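Visit report: Wirkton simulation course, project review day
Filed by Eglė Hunt, 21 March 2025

The Wirkton course runs its student project in simulation only. Teams write a household task controller and submit it to a shared server, which executes it in a rendered room. I attended the review session with Inès Bailly, who is looking at a similar format for our second-year group.

Catríona Ó Conaill teaches the course and opened with the task set. Each team has to move a named item between the floor, the counter and the cabinet area on a spoken or typed command. Teams work in groups of five and share two workstations, so most of the debugging is done from saved views. The server log stood at 1,258 submitted episodes on the morning of our visit.

The first hour went to perception. Students step through stored views and write down what their detector should return before they run it. Views with very little in them are kept in the set. Ó Conaill wants the detector tested on bare wall and floor as well as on the counter.

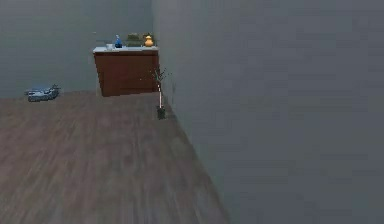
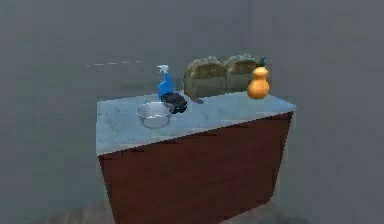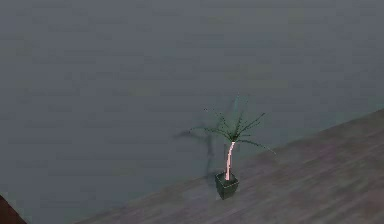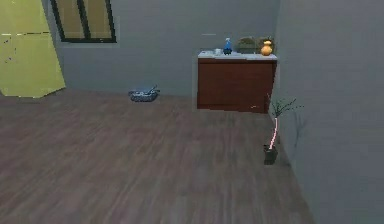
Rendered views from the course simulator. The second is the counter unit against a plain gray background.

The Lorel team had the most complete pipeline. Their detector handles the blue bottle reliably at room distance. It is weaker on the potted plant, where the thin stem is dropped from the mask and the pot and the leaves come back as separate items. Verna Iwasaki, who wrote the segmentation code, has added a merge step based on vertical alignment. It costs some frame rate, and she had not yet measured how much.

The Abernathy team spent its slot on navigation. Their planner treats a cast shadow on a wall as an obstacle if the contrast threshold is set too low. Raising the threshold cured that and introduced misses on dark objects near the floor. They were still tuning when we moved on.

Scoring is by script: task completed, collisions, elapsed simulator time. There are no marks for style of motion. Bailly asked about transfer to hardware and was told it is outside the course. The final run is in April, and Ingrid Montoya will send us the scoring script once the course office has cleared it.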